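Fiche de contrôle avant mise en service : cellule à deux bras Rundov, formule d'essai Genora
2019-07-28
Contrôle mené par Maribel Quispe, relecture de Siyabonga Molefe

Bonjour à toutes et à tous ! Vous trouverez ci-dessous la liste habituelle, avec mes commentaires, un peu longs comme toujours (Siyabonga me le reproche gentiment à chaque fois). Le compteur affichait 978 heures à l'ouverture de la fiche, et l'offre Genora prévoit une révision à 1000, donc nous y sommes presque.

## 1. Poste et outillage

- [x] Table stable, plateau sans éclat
- [x] Crochets du panneau perforé bien engagés
- [x] Outils du programme « rangement » présents
- [ ] Sol dégagé sous la table et autour

*Commentaire :* le plateau et le panneau me plaisent beaucoup, tout est à portée des deux bras. En revanche, des câbles courent encore au sol du côté gauche, et j'aimerais vraiment qu'on les passe en goulotte avant d'ouvrir le poste aux collègues.

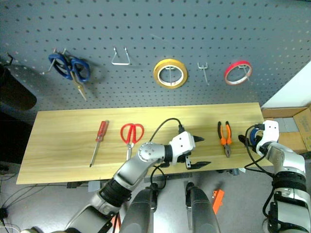

*Photo 1. Les deux bras au-dessus du plateau, ciseaux rouges et pince orange posés devant le panneau.*

## 2. Pinces et doigts

- [x] Ouverture et fermeture complètes, à vide
- [x] Vis des carters serrées, repères de peinture alignés
- [x] Effort de serrage conforme à la notice
- [ ] Boucles de câble attachées au plus près du bras

*Commentaire :* j'ai pris mon temps sur ce point, parce que Fatima Pretorius avait signalé un jeu au poignet lors de la première visite. Je ne l'ai pas retrouvé, tant mieux ! Pour les câbles, Genora propose un jeu de colliers souples, référence 3056, que je voudrais bien voir compris dans le prix.

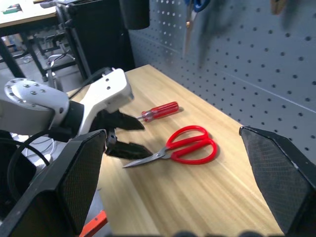
*Photo 2. Pince ouverte près du tournevis et des ciseaux à manches rouges.*

## 3. Travail à deux bras

- [x] Arrêt d'urgence essayé des deux côtés du poste
- [x] Zone commune aux deux bras déclarée dans le logiciel
- [x] Vitesse réduite active pendant les essais
- [ ] Consigne affichée pour les outils coupants ou pointus

*Commentaire :* personne ne met les mains au-dessus du plateau tant que les bras sont sous tension, même pour redresser une paire de ciseaux. Je sais que c'est tentant, je l'ai vu faire, et Khanyisile Swanepoel veut bien rédiger l'affichette.
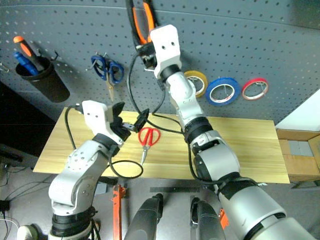
*Photo 3. Pince orange et noire tenue par le bras droit, ciseaux rouges sur le plateau.*

## 4. Approche du panneau

- [x] Hauteur des crochets enregistrée
- [x] Arrêt sur contact réglé au plus sensible
- [ ] État des bouts de doigts noté au carnet

*Commentaire :* les crochets en fil dépassent pas mal, et un doigt qui arrive de biais peut s'y prendre. J'ai demandé à Genora une vitesse d'approche plus basse pour tout ce qui est suspendu, rouleaux compris.
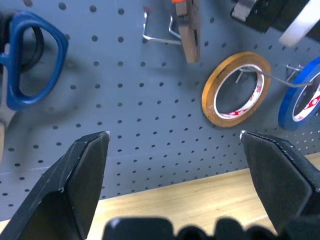 Leur technicien est d'accord sur le principe et nous enverra le réglage. Pour les doigts, je propose un coup d'œil à chaque prise de poste, avec une paire de rechange dans l'armoire.

## Avis

Favorable avec réserves. Restent à lever : câbles au sol, colliers, affichette, carnet des doigts. Charmaine Masilela garde la fiche et repassera en octobre. Merci encore à l'équipe pour sa patience !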